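**Re: Walking again after a long layoff, where do you all start?**

**gferri_walks** wrote:

Good morning, friends, and a happy new year to everyone on the board! I had my knee done in November and my physical therapist has finally turned me loose with orders to walk every day. She wants two short walks, one after breakfast and one before supper, and she was very firm that they be on level ground (I live at the top of a hill, naturally). I turned 70 over the summer and I used to think nothing of going out to Botness and back before lunch, so this is all a bit humbling. How did the rest of you get going again? And do you use poles in town, or do people stare?

**mossy_heel** wrote:

Welcome back, Gerardo! I did mine the winter before last and the best thing I bought was a pair of Brendik poles with the rubber feet. Let them stare. I've had more nice chats at street corners because of those poles than in all my years without them.

Start smaller than you think you need to. I went to the mailbox and home again for the first week and was asleep in the chair by noon.

**Tollgate Ted** wrote:

I'll be the grump and disagree about the poles. My therapist took mine away after a month because I was leaning on them and walking crooked, and my hip paid for it. Good shoes, short steps, and somewhere to sit down. The indoor track at the Sadeghi center is flat as a plate and it's warm in there this time of year.

**mossy_heel** wrote:

Ted, a month is a month! He's just getting started. And I tried that track. Going around and around looking at the same water fountain nearly finished me off.

**gferri_walks** wrote:

Thank you both, I may have to try it each way and report back. Does anybody keep a step count? My daughter gave me one of those wrist gadgets and yesterday it said 3,473, and I was so pleased I called her up to tell her, but then I read that some folks do three times that before breakfast.

**Tollgate Ted** wrote:

Don't read that stuff. 3,473 is a fine number on a new knee.

**pepperpot** wrote:

Agree with Ted for once. I'd add that old stone paving is harder work than it looks, and I'd save it for week 6 or so. Asphalt is kinder, and a nice smooth path in a park is kinder still.

**Brukik Fan** wrote:

I'm going to stick up for the paving! My balance got so much better once I quit hunting for perfect sidewalks. You have to pick up your feet, and your ankles wake up. Obviously ask your therapist first, but I wouldn't wrap him in cotton, pepperpot.

**pepperpot** wrote:

Nobody's wrapping anybody in anything, dear. I fell on a curb, so I'm careful, and I'd rather he be bored than bruised.

**slow_and_steady_AC** wrote:

I've been reading along with my coffee and I think you're all a little bit right. What worked for me was a town walk with corners in it. I'd pick out a corner, get to it, have a breather, and then decide if I felt like the next one. Some mornings I didn't, and I went home and had toast, and that counted too. Go after the school rush, take a phone, and don't let anybody hurry you over a crosswalk. I still say the company matters more than the shoes, so if you can talk a neighbor into coming along, do it, even a slow one. Especially a slow one!

Stone paving, a crosswalk and more paving:

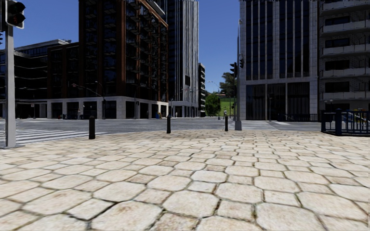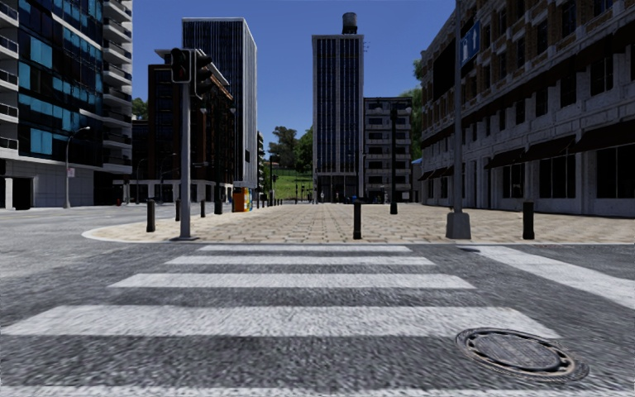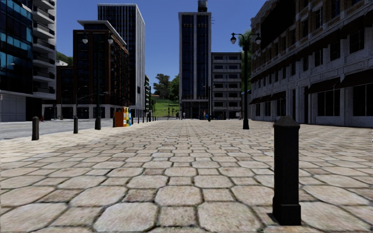
*Posted by Aaliyah Carrier (slow_and_steady_AC), Tue 4 January*

**pepperpot** wrote:

Aaliyah, those joints between the stones are just what I mean! A pole tip would find every one of them. I'll grant you the corners idea is a good one, though, and I'm stealing it for my sister.

**gferri_walks** wrote:

Corners it is. There's a bakery on my second one, so I expect I'll be taking my breather there. Ted, what shoes do you wear?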